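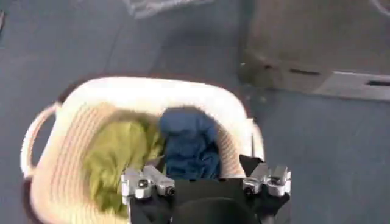

How much of the year two grant is spent?
£3373 up to the end of September, nearly all of it on hall hire and the printed packs. Receipts are in the shared folder, except Pfister's (chased twice, will chase again).

Naltville Evening Classes, progress report
3 Oct 2022
To: Regula Riedl
From: Mirjam Ortner

Sorry this is short, enrolment week.

Numbers. 38 learners on the books, up from April. Beginners' group is full. Intermediate has space on Thursdays but people can't make Thursdays, so we are looking at moving it. Waiting list stands at 15, mostly parents who need a daytime slot.

Teaching. Hryhorii Koval has taken over the beginners and they like him. Slower pace, more speaking, fewer worksheets. Elfriede Rüegg still does reading and forms (council letters, GP registration, school stuff). She wants to drop the old textbook altogether. I agree, but we paid for two boxes of it in year one, so we'll use the grammar pages untill they run out.

Attendance. Good before the summer, poor in July, picking up. Bus times are the main complaint. The last one back to Erau goes before class ends, so four people leave early every week and miss the conversation half. Have written to the bus company. No reply. 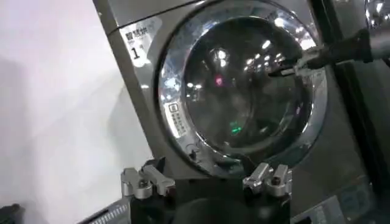

Start time is the other option. Beginning half an hour earlier would fix it for the Erau lot but cuts out anyone on the late shift at Futby, and that's where the new sign-ups are coming from. Will ask both groups before deciding anything.

Exams. Six sat the entry level paper, five passed, one resitting. Fees came to £491, over what we budgeted becuase the centre put its prices up. Can we cover the difference from the travel line? It's hardly been touched. Need a yes or no from you before the next booking deadline.

Still to do: first aid renewal for Hryhorii, new register template, photocopier contract. Inès Sabatier is doing the learner survey and will send results seperately.

Full accounts with the next report.

Mirjam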